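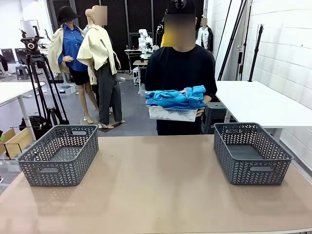
Hi Mareike,

Time for our progress note on the Brurnance laundry sorting work, and I'm afraid most of it is about the arm stopping when it shouldn't (and once not stopping when it should!). We've got 216 clean runs logged against the 3000 we promised you, so yes, we're behind.

The trouble is with the gripper. When it lets go of a shirt, the fabric sometimes catches on a fingertip and the controller still reports an open, empty hand. Viera spotted it first. The arm then heads back for the next garment with a sleeve trailing behind it,

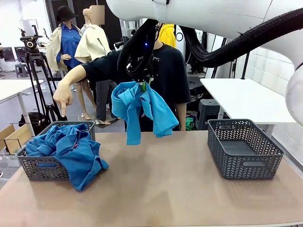 and a trailing sleeve can hook the rim of a basket and drag it along. We had 3 of those drags. In 2 of them the force limit tripped as designed. In the other it didn't, and Matěj had to hit the stop button - he was standing at the table handing over clothes at the time. He's fine, nothing touched him, but I shut the cell down for the rest of that shift and wrote it up the same evening.

Since then we've cut the arm speed, lowered the force limit and moved the stop button within reach of whoever is at the table. Vondráček is sending new finger pads, which I hope will snag less. I'd still like your OK before we go back to full speed.

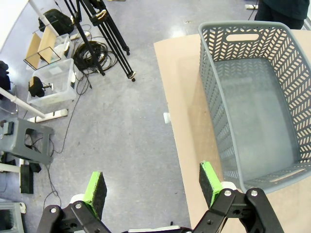

Kutarstead, October

Small update before I send this off: the pads haven't come yet, so we're carrying on at the slow setting. Could we talk about moving the 3000 target? Any afternoon after two works for me.

Ľubomír Kadlec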